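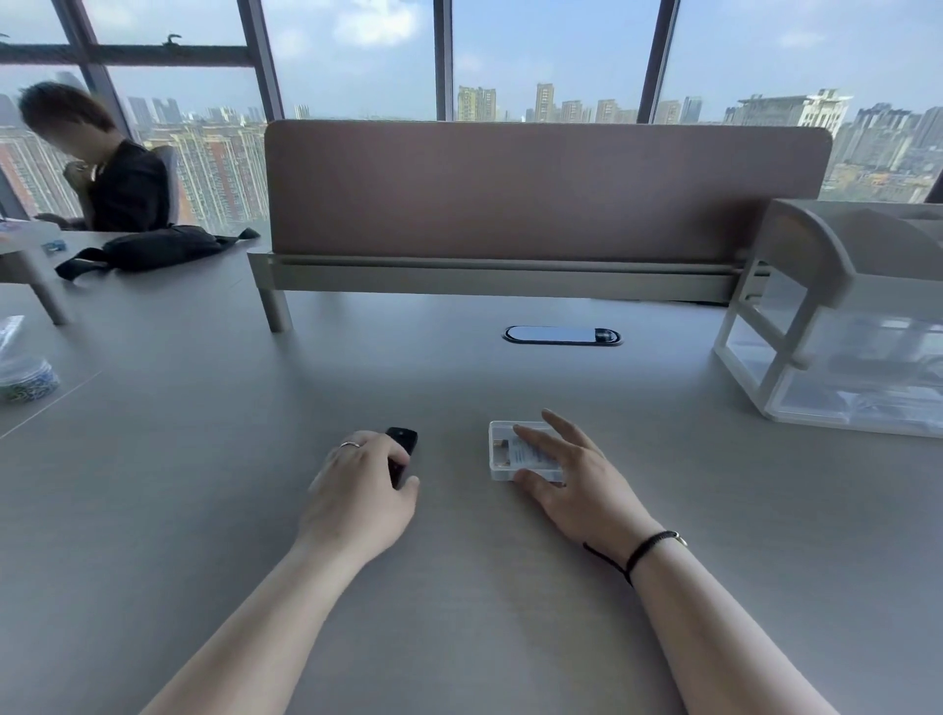 The method was called Janent, and in November it did not work yet. The idea was simple enough to say at dinner. A robot should learn a small task by watching two human hands, and it should also learn where the hands slow down, for it is in the slow places that people are thinking. We had 400 recordings of our own hands at the desk. In my favorite one, my left hand holds a small black object upright, and the fingers of my right hand are spread on the lid of a clear plastic box. Inside the box you can see a white card with print on it. Behind the mauve divider the towers of the city stand in a light haze, and a colleague at the next desk has one hand near the chin. I watched this recording so many times that I began to dislike my own bracelet, with its loose black string.

The task was this: hold one thing, open the box with the other hand, put the thing in, close the box. A child of four can do it. Our robot lived two floors below, in a room with no windows, and it could do it 22 times out of 100.

"It is guessing," said my colleague.

"It is learning," I said, but I did not believe it very much.

The company which paid us, Drultent, wanted a number above 80. They wrote to us politely each week. Another group, in the town of Gestach, had reached such a number with 800 recordings and a method much heavier than ours. I read their paper on the train and felt sick, partly from the train.

One evening I stayed late to mark the slow places by hand. It is boring work. You play the recording, you stop it, you write down the moment. After two hours I noticed that I was marking the wrong thing. I had always looked at the hand that moved. But before each opening of the lid, it was the other hand that changed. It held its object a little tighter, as a person holds the rail before a step. The pause was in the hand that had nothing to do.

I woke my colleague with a telephone call. There was a long silence on the line.

"So we cut the wrong half," my colleague said at last.

We changed the marking so that the quiet hand decided where the slow places began. It took nine days. Then we went down to the room without windows, and I put the box on the table, and my colleague started the count on a sheet of paper.

The robot took the object and waited. I knew this waiting. It was mine, from the desk upstairs, and it was strange to see it in a metal arm. Then the other arm lifted the lid.

By midnight we had 71 good tries out of 100. It was not the number of Drultent. My colleague wrote it on the sheet, drew a line under it, and asked if the bakery on Shboul Street was still open.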